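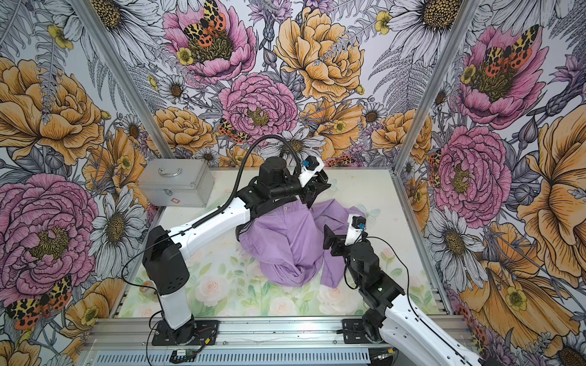 A crumpled lavender-purple garment, with one sleeve lying out to the right.

Crumple (laundry)

A crumple, also called a heap, a wad or (in my family) a "floor shirt," is a piece of clothing that has been dropped or pulled out of a basket and has settled into a mound. It's the usual starting point for hand folding, and I think it deserves its own entry in the Wollance Home Encyclopedia! The folding article already covers squares, thirds and rolls, so I'll stick to the part that comes first, where you're looking at a lump of cloth and trying to figure out which end is the neck.

Name and related terms

People use "crumple" and "wrinkle" as if they were the same thing, and I did too until I started editing here. A wrinkle is a line in the cloth. A crumple is the shape of the whole garment, and you can have one with hardly any wrinkles in it if the fabric is slick. A twist is a section where the cloth has turned around on itself, usually a sleeve or the bottom of the body. Older entries on this site say "ball," but a ball is something you made on purpose (socks, mostly).

Finding the top

I always hunt for the collar first. A collar band is stiffer than the rest of the shirt, so it tends to sit up out of the pile, and there's often a small button close by to confirm it. Take hold there and lift a little, and the body starts to drop into place under its own weight. If there's no collar, feel for the neck ribbing or the tag. Hoods are easy. Tank tops are awful, and I still get them upside down.

Sleeves are the second thing to look for. One sleeve lying out flat is a gift, because it tells you which way the body is facing. The other one is nearly always underneath or pulled halfway inside itself.

Surface 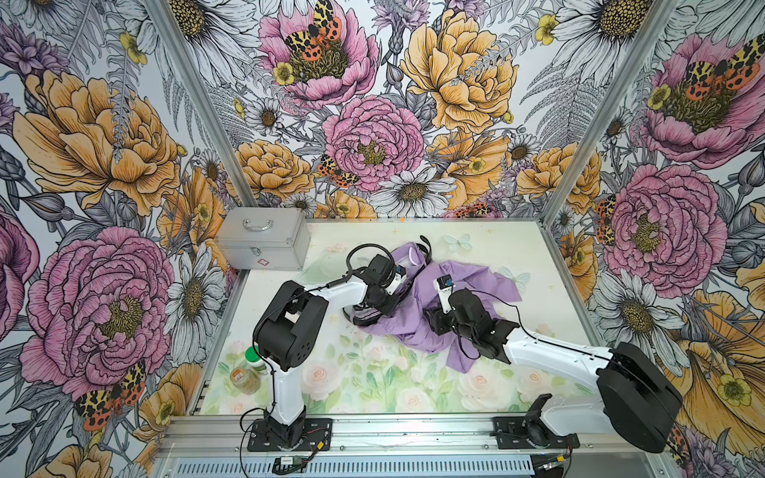
Purple cloth bunched on a pale mat with roses and butterflies.

You can open up a crumple on pretty much anything that's clean and flat. Beds are popular, though a soft mattress lets the cloth sink and you end up chasing folds around. Tables are better for your back. I like a mat on top of the table, and I don't mind a pattern on it as long as it's paler than the clothes, so the outline of the shirt stays easy to see. The Lema sewing mat gets recommended a lot on our talk page and it's fine, but an old tablecloth does the same job (mine has a gravy stain from a November dinner and the shirts have never complained).

Opening it up

There are two main ways. In the lift-and-drop, you hold the garment by both shoulders, raise it clear of the table, give it one shake and lower it hem first. It's quick and it's what most of us grew up with. In the Nikzad spread, the garment stays on the table the whole time: you hold one spot still and draw the loose cloth away from it, then move to the next spot. I allow 4 moves for a T-shirt and 5 for anything with long sleeves. The spread is slower, but it's kinder to delicate things and you don't knock over your coffee.

Seams and edges

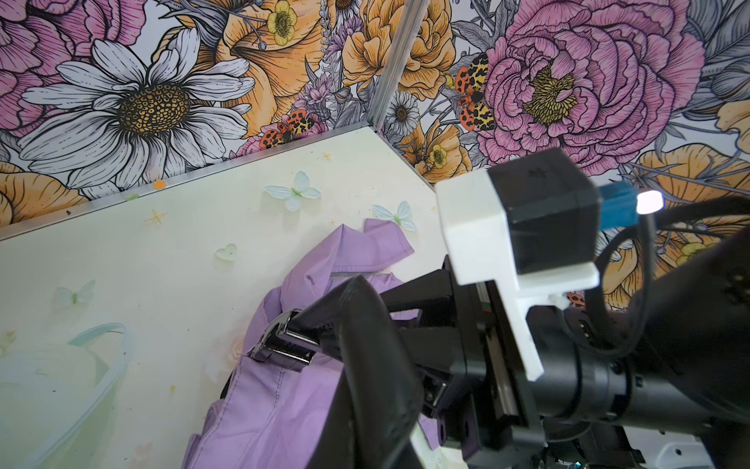

Seams are the best map you have once the collar is sorted out. A side seam runs from armpit to hem, so if you can follow one with a finger you know where the body ends and you can pull against it without stretching anything. Shiny nylon-type fabrics are slippery and like to slump back into a heap, and with those I look for stitching before I look for anything else – on the light purple garment, a stitched edge runs down the lower part, and I'd smooth outward from that line and leave the peaked folds higher up for later. Knits are more forgiving. With heavy denim you can skip all this and just yank.

How long it can wait

Cotton straight from the dryer should be opened up while it's warm. Synthetics can sit longer. The Flarent laundry forum has a thread on this very question with 1,473 replies, most of them arguing over linen, and I've read far more of it than I'd like to admit.

See also: Hem; Ironing, dry; Placket; Sleeve, inside-out; Sock ball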